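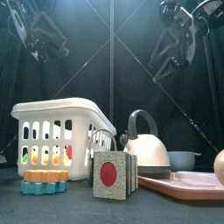 Figure 3. Workspace with two grippers above the table, dark backdrop.

4.2 Seating and waiting time in the dining room

The second part of the study looks at how guests use the restaurant after the renovation by the design office Visser. The client wanted one room for hotel breakfast and evening service, and the old plan, with its long central buffet, did not allow this. In the new plan the buffet is moved to the north wall and the seats are reduced from 107 to 93.

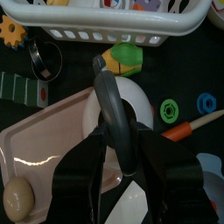

Photo: Manju Dixit

We recorded 1,827 guest visits with the Onport booking system. Visits without a table number were removed before the analysis. Breakfast guests chose the window tables first in both plans, but in the new plan the tables near the entrance were also filled early — this was not expected by the operator. Van Leeuwen explains a similar result at the Cestar hotel by the lower ceiling over the entrance zone, which guests there called "calm". Our interviews give only weak support for this reading.

On Saturday evenings the effect was smaller. Most tables were assigned by staff, and the choice of the guest cannot be separated from the habit of the host. We return to this limit in Section 5.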